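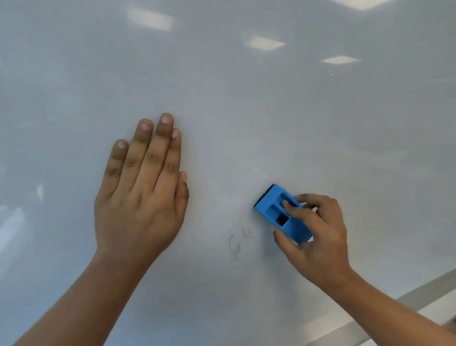 Looking after your Skundley board

Daily wipe

1. Rest your free hand flat on the board so you're not shoving it about.
2. Hold the eraser by its moulded grips and wipe with the felt side. I start at the top — old habit!
3. If grey smudges hang on, go over them again, a bit slower.
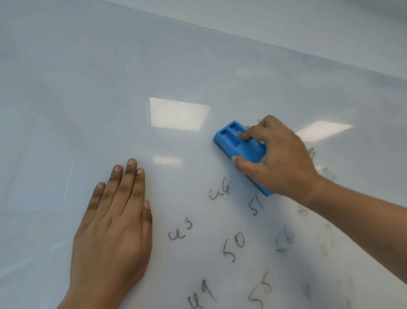
Deeper clean (every 10 days or so for me)

4. Spray a soft cloth, never the board, and wipe right up to the edges.
5. Let it dry for 7 minutes before you write.

Caution: no scouring pads, please — I ruined my old one that way.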